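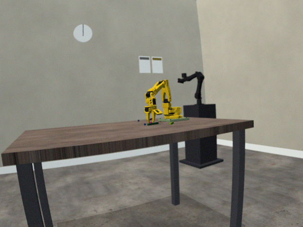
*Images: Sutcliffe Community Newsletter*

Remedios Macaraeg has been running the repair table at the Kundley neighbourhood house for three years, and she still gets asked at the door if it costs anything. It doesn't. People bring a toaster or a pair of trousers and sit down with whoever knows the most about it.

"I didn't set out to do repairs," she says. "I came to use the photocopier. There was a woman trying to get the back off a radio with a butter knife, and I had a screwdriver in my bag."

She grew up above her uncle's shoe shop and learned to stitch soles before she was tall enough for the bench. Later she worked as a machinist at a curtain factory in Kurnach until it closed. She puts most of what she knows down to those two places.

Sewing is still the bulk of it. Zips come first, then hems, then the linings of winter coats. She keeps a tin of zip sliders sorted by size and will replace one in a few minutes if the teeth are sound. "Most people throw the jacket out. The slider's worn, that's all. You can often squeeze it with pliers and get another winter."

Electrical jobs go to Pankaj Srivastava, a retired appliance fitter who joined in April last year. He tests and tags everything before it goes home and refuses microwaves altogether. "I've told people no and they've been cross with me," he says. "They can be cross. I'm not opening one of those on a Saturday morning with kids walking past."

He is more cheerful about kettles and lamps. A lamp, he says, is a good first repair for anyone, as there are so few parts to it. He makes the owner do the wiring while he watches, then checks it himself. 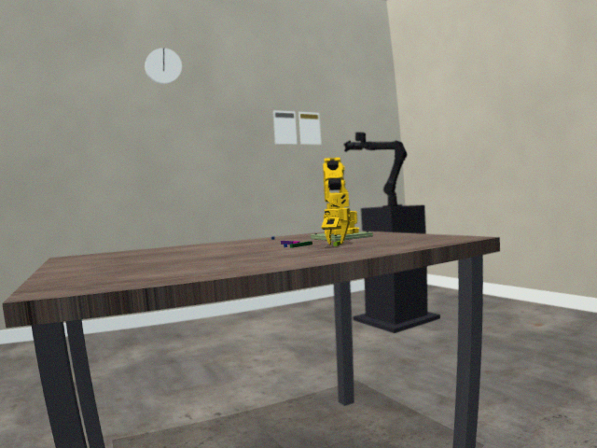 Macaraeg takes the same line with sewing. She will thread the needle for someone with poor eyesight, but after that she hands it back. Some visitors don't like this. One man left his trousers on the chair and came back an hour later expecting them to be done.

"I'd done one leg," she says. "I showed him on that one and he did the other. It was crooked. He wore them, though. I saw him at the bus stop."

Money is tight but there isn't much to spend it on. Last year the group got through 249 dollars, mostly on thread, fuses and a new iron. The house lets them have the room without charge. Macaraeg would like an overlocker and has been watching the second-hand listings, where the decent ones go within the day.

I asked what she won't take on. Leather sofas, she said, and anything with down in it. She opened a doona once and was picking feathers out of the carpet until spring.

Her own coat hangs on the back of her chair while we talk. The lining has been replaced twice and the buttons don't match. She bought it over 30 years ago, in her first winter here, and paid more than she could afford.

"I was cold," she says. "I've had my money's worth."

The repair table opens again on Saturday, July 14, 2018. Bring the broken thing, its cord if it has one, and any loose parts in a bag.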